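Demonstration Operators (fixed term, part-time) – Kitchen Tasks Programme

Reference: SK-209
Location: Skurnirden Laboratory, Vunberg
Reports to: Margit Bodnár, Head of Data Collection
Posted: December 23, 2020

The Skurnirden Laboratory invites applications for the post of Demonstration Operator within Jikar, its programme on learning from demonstration. The programme trains a control system for robot arms by giving it many recorded examples of ordinary household tasks, each carried out by a person operating the arm remotely. The collection now holds 2,744 accepted examples. A further 900 are to be recorded under this call, beginning in March.

Duties

The successful applicants will guide the arm through short tasks set out on a written task card, such as moving an item to a plate, opening a drawer or placing a lid. Operators will arrange the counter before each recording in accordance with the card, mark each attempt as complete or incomplete, and write a one-sentence instruction in plain English to accompany it. Incomplete attempts are kept and must be labelled with the same care as the others.

Operators will also take part in the weekly review, at which disputed labels are settled and changes to the task cards are agreed.

Requirements

Applicants must be at least 18 years of age and able to remain seated at a control station for sessions of up to 50 minutes, with breaks between them. Good written English is essential. Normal or corrected vision is required, as is a steady hand with both the left and the right controller. Experience of robotics is not needed. Training is given in the first two weeks and is paid at the full rate.

Applicants who took part in the earlier Lanz trials are welcome to apply again – they should say so in their letter, as part of the training may be waived.

The kitchen station

Operators appointed under this reference will work at the kitchen counter. 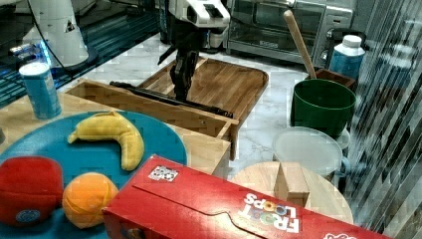
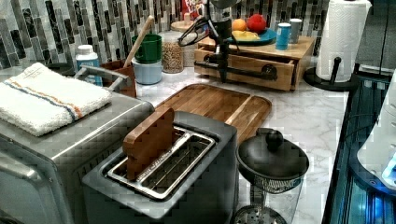 Terms

Appointments are for six months at 16 hours a week, worked in morning or afternoon shifts. Requests for a particular shift will be considered but cannot be guaranteed. Travel within Vunberg is not reimbursed.

Recordings made at the station remain the property of the laboratory. Operators' names are not stored with the examples; each operator is given a number for the purpose of quality checks.

How to apply

Please send a letter of no more than one page and a current CV to Margit Bodnár, Skurnirden Laboratory, Room 181, Vunberg, quoting the reference above. Shortlisted applicants will be invited to a practical session lasting one hour, in which they will try the controls and label a small set of recordings. Any adjustments needed for this session should be mentioned in the letter.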